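遠隔操作チームだより 1月号
お菓子の袋、つかめるようになってきました!

こんにちは、Jelerham 遠隔操作チームの Lucinda Esposito です。先月号の最後に「次は袋ものをやります」とだけ書いて終わってしまったので、今月はその続きをたっぷりお届けします。

まず数字から。年明けに始めた袋菓子の課題で、収録できた手本は877本になりました。1本というのは、操作者がリーダーアームを握って、ロボットに袋をひとつつかませ、持ち上げて、置くところまでの一連の動きです。箱や缶のときより本数の伸びはゆっくりですが、見返していて飽きないのは断然こちらです。袋は毎回かたちが違うんですよ。同じ商品の同じ袋でも、一度つかめばしわの入り方が変わって、次はもう別の相手になっています。

操作を担当しているのは Barrett Lindqvist さんと Hui-mei Hsueh さん。二人の癖がまるで違うのもおもしろいところです。Barrett さんは上からまっすぐ降りて、ふくらんだ真ん中をはさみにいく派。Hui-mei さんは角やシールの端を狙って、指先でちょこんとつまむ派です。真ん中をはさむと中の空気が逃げて袋がつるっと回りやすく、角をつまむと今度はぶら下がった側の重さで傾きます。どちらがいいかは決めず、両方の手本をそのまま残すことにしました。学習のほうを見ている Ingrid Szabo さんからも「やり方はばらけていてくれたほうが助かる」と言われています(この一言で二人ともすっかり自信をつけました)。

手首のカメラで見ると、角をつまんだときの傾きがよくわかります。青緑と白の FOX'S の袋は、下の角を二本の指にはさまれて斜めに持ち上がり、ふくらんだ部分が指の右側に垂れています。うしろには小さめの袋と白い紙袋、右の天板には裏返しの緑の袋。操作者が頼りにするのも、この手首からの映像です。

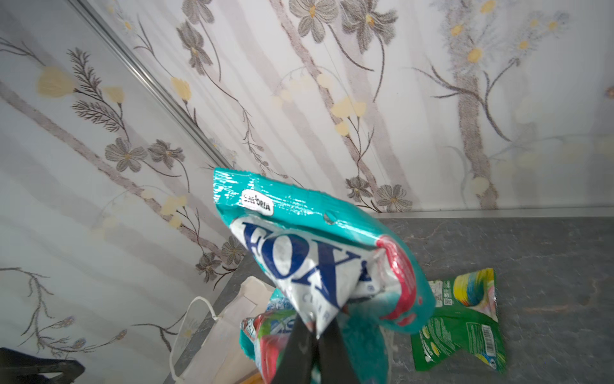

手本をとるときの今の決めごと

収録の手順も少し変わりました。以前の箱の課題では、つかむ直前で一度止まって位置を確かめていたのですが、袋ではこの「ため」をやめています。止まっている時間が長い手本で学習させると、ロボットまで袋の手前でじっと考えこんでしまうのです。再生してみたら本当に固まっていて、部屋じゅうで笑ってしまいました。

それから、失敗しても捨てないこと。滑らせてしまったら、そのままつかみ直すところまで収録を続けます。つかみ直しの入った手本には Ciradex の画面で印をつけておいてください。あとから Ingrid さんがまとめて取り出せます。印のつけ忘れが多いので、終わったらすぐ、その場でお願いします!

1回の収録は90分まで、途中で必ず15分休むことにしました。指先に集中する作業なので、後半になると握りがきつくなってきます。袋の場合は握りの強さがそのまま手本に出てしまいますから、疲れたなと思ったら90分を待たずに交代してください。

印刷の光る袋はまだ苦戦中です。つやのある面は照明が映りこみ、手首を少し回しただけで模様の見え方がころっと変わります。Tobias Alcantara さんが照明の向きを変えながら同じ動きをくり返す収録を組んでくれていて、今のところ14通りの置き方を試す予定です。地味な作業に見えるかもしれませんが、私はこれがいちばん楽しみだったりします。

操作してみたい方へ

リーダーアームの体験は、Van Dusen 棟の実験室で昼休みに受け付けています。経験は問いません。先日は経理の方が二度目の挑戦で角つまみを決めて、Hui-mei さんが本気で悔しがっていました。練習中の動きは手本のデータには入りませんので、どうぞ遠慮なく落としてください。

ご家庭で余っている空の紙袋や、いろいろな大きさの菓子袋(未開封のもの)の提供も歓迎です。入口の棚に置いていただければ、こちらで引き取ります。

来月は Lelladau チームから届く新しい指先パッドの話を書く予定です。表面がやわらかいそうなので、つるつるの袋で早く試したくてうずうずしています。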